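The Office of Motion Planning at Enerthorpe issued its findings on the forty-second pause in October, and Ilari Pesonen was directed to read them into the record. He read slowly, as the rules of the hall required.

The planner, release 1078, had been given one duty: to take a bag of candy, choose a path, and carry the path out. It had done so 1382 times without remark. On the next attempt the grasp was scored, the path was found, and no command was sent. 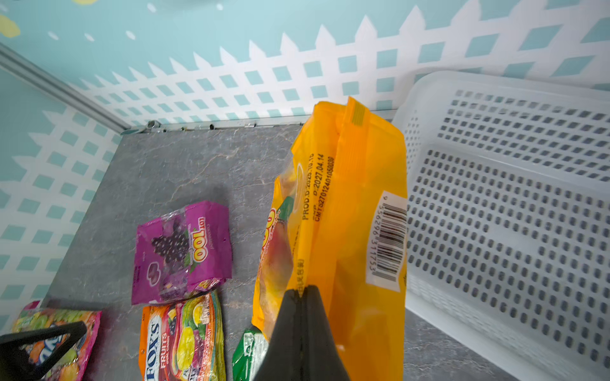 Halilović asked whether the planner had failed or had merely declined, and whether the log allowed for a difference. The clerk was instructed to enter the question.

Pesonen replied that the log allowed for 5 states, and that declining was not among them. The state recorded was "planning." It had been recorded 40 times in succession, at even intervals, with the same grasp and the same score. The Corkstead delegation asked that the full list be read aloud. This took until evening. 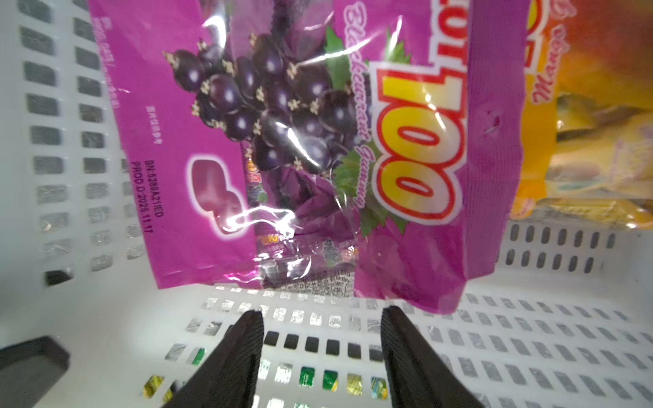 Blackcurrant gummy candy, held over the basket.

After the reading, the hall considered the remedy. Cornton proposed a time limit, after which the controller would move with or without the planner's consent. The proposal was sound and was written in good order. Pesonen found that he did not wish to second it. He had gone through the paths one by one the night before – all of them valid, each a little shorter than the last. 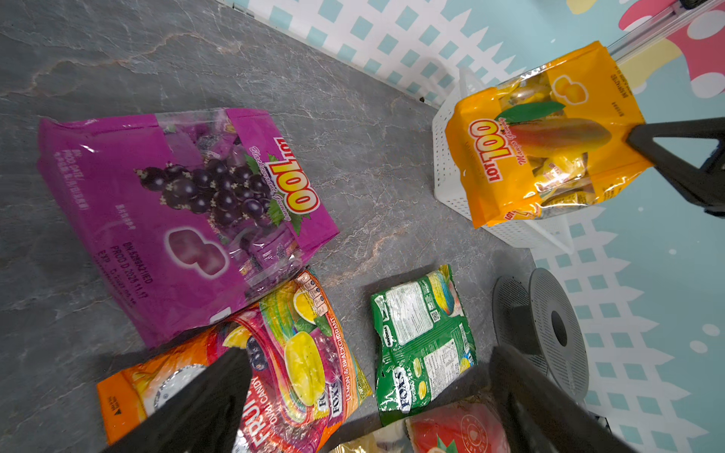 He stated for the record that a planner which improves its answer is still at work, and that the office had never told it when an answer was good enough. The chair observed that this was a matter of one line. Pesonen agreed, and was granted leave to write it.

He sat with the cursor at the empty value until the lamps in the hall were put out, and then asked for the file to be kept open until morning.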